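Writing an obituary for the paper — how long is too long?

marrowfat_pea
My aunt died a fortnight ago, at a good age and in her own bed, and it has fallen to me to write the notice. I've got as far as 540 words and my cousin says it ought to be half that. The local paper at Groten charges by the line, so he has a point, but every time I take something out I feel as if I'm taking it away from her. She kept the post office at Ruddock for most of her working life, she sang alto, she grew sweet peas, and she had very firm views on gravy. How do other people decide what stays in? I'd be so grateful for any thoughts, however small.

tilly_by_the_weir
So sorry about your aunt, she sounds a love. I did my dad's the December before last and ended up writing two versions — a short one for the paper with the dates, the family and the funeral details, and a long one which we printed in the order of service and sent round to anyone who couldn't come. It took the pressure off completely. The long one had all his allotment stories in it (even the one about the goose!) and people still mention it to me now.

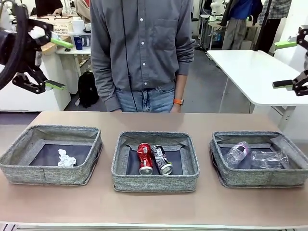 Re: two versions

oldbuckram
I'm going to disagree a little with tilly, kindly meant. I do family history, and the service sheet is the thing that gets lost. It goes in a coat pocket and then it goes in the bin. The newspaper is what gets kept and indexed, and in eighty years that's what somebody will find when they go looking. I have 2,832 notices transcribed from papers round our way and the ones that make me put the kettle on and sit down properly are the long ones. Put the post office in. Put the gravy in, if you can bear the cost.

tilly_by_the_weir
That's all very well, but it isn't you paying for it! Ours was quoted by the line as well and my mum nearly fell off her chair. I don't think a person should go short the month of a funeral for the sake of somebody researching in eighty years. You can always give a copy of the long one to the county record office, or the local history group if there is one. Ours was very pleased to have Dad's.

oldbuckram
Fair enough, and I hadn't thought of the record office. I'd still say get her maiden name in, where she was born, and the names of her parents. Those three cost you one line and they are what everybody leaves off.

jam_and_bunting
Could you look at an online memorial page? We used Buteleo for my father-in-law and there wasn't a word limit that we ever hit. You can go back and add to it too, which suited us, as his brother kept remembering things at odd hours and ringing up. My only grumble is that the comments need keeping an eye on.

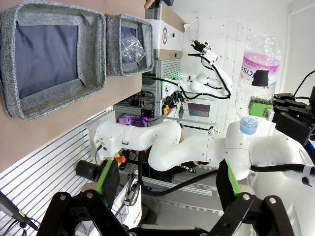
We also asked each of the grandchildren for one sentence and put those at the bottom, exactly as they came, spelling and all. They were the best bit by a mile, and I only wish we'd had one or two of them read out on the day as well.

marrowfat_pea
You've all been so kind, thank you. I've cut it to something my cousin can live with for the paper. Born Jisasgate, maiden name, both parents, the post office, the choir, and yes, the gravy — he gave way on that in the end. The long one is going in the service sheet and I'll ring the record office once I've found out who to ask for. The sweet peas I'm saving for the card.

Reader comments

hobnail: Found this just when I needed it. We're doing my mother's this week and had left off her maiden name altogether.

pennyroyal2: I'm with tilly. Short in the paper, long for the family.

wrenfield: What did she think about gravy? I do feel we should be told.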